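Threads > Open days and days out > Robots taking computers to bits

I promised several of you I'd write up the Ginov open day properly, so put the kettle on, this will be a long one. It was a May afternoon, the workshop is out past Brulwood behind the tile place, and I very nearly drove straight by it.

I went because my old office used to send its dead computers off in a van and I always wondered what became of them. Ginov are trying to get a robot arm to do the fiddly part, getting drives and cards in and out of machines so that the good bits can be used again. They call the project Plirus. I asked what it meant and was told it was the only name left that everyone could spell.

The bus from Neves takes 38 minutes, by the way, and stops at the end of the lane. I wish I'd known that before I paid for parking.

First thing they talked us through was drive caddies. A caddy is the little tray a hard drive sits in so that it can slide into its bay, and if you've ever tried to put one back slightly crooked you'll know the feeling of it jamming and you saying a word you shouldn't. A robot has the same trouble and can't swear about it.
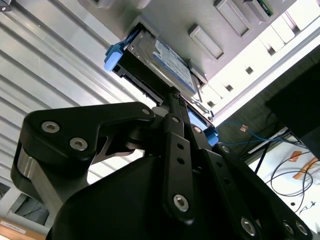 The lady giving the talk said that people do most of this by feel. You wiggle, you back off a touch, you try again, and you never notice you've done it. Getting an arm to wiggle nicely has taken them the best part of two winters, and I must say I warmed to her enormously for admitting it – she had a whole slide of things that had gone wrong, and it was the best slide of the day.

Somebody near me asked how many goes it takes to teach it one job. The answer was 1000 for the first job they tried, and 103 for the most recent one, so they are clearly getting better at it. There's a person steering for all of those, and apparently your shoulders know about it by teatime.

I had a go at the steering myself! They let visitors try with a practice block and I was dreadful. I kept treating it like one of those seaside grabber machines, lunging at the thing, when what you want is to creep up on it as if it were a sleeping cat. My neighbour's lad, all of fourteen, did it first time and was very gracious about it.

After that came proper desktop computers with the lids off, which I think was the part most of us had come for. I hadn't looked inside one for years and I'd forgotten how much cable there is.

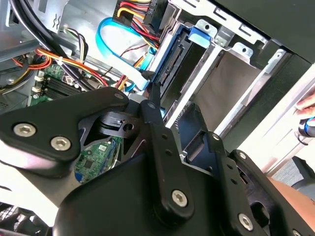
Cables are the real headache, we were told. A metal bay stays where you left it, but a cable flops about, and no two machines have theirs tucked away in the same fashion. I asked whether they could just tidy them all first and got a very kind smile. The machines come in however they come in, you see, so the arm has to learn to cope with the mess, much as I do with the cupboard under our stairs.

Tea break! Lemon drizzle, very good, and 5 of us ended up sitting on the back step comparing our first computers. Mine was beige and weighed as much as a sheep.

Back inside, they explained why they also practise on simpler things. Before anyone lets the arm near a part that could snap, it does slots and blocks, over and over. Same idea, really – line it up, tip it a little, ease it in – only if it goes badly you've hurt a lump of plastic and no one minds.

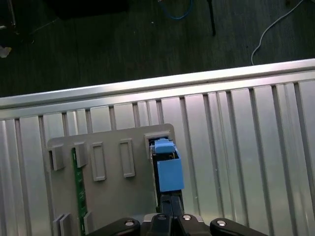
I could have watched that sort of thing all afternoon. It's slower than I expected, I'll be truthful, and a person with a bit of practice would beat it easily today. But it's oddly restful, and you do find yourself leaning over to one side as if that might help it along.

A few of you asked whether it's suitable for children. I'd say yes from eight or so, there's a line on the floor they have to stay behind and the talks are short. Ear defenders weren't needed. The loo is across the yard, so take a coat.

They're hoping to do another one in the autumn and you need to put your name down beforehand, it's free. I've already put mine down, and I'm taking the bus.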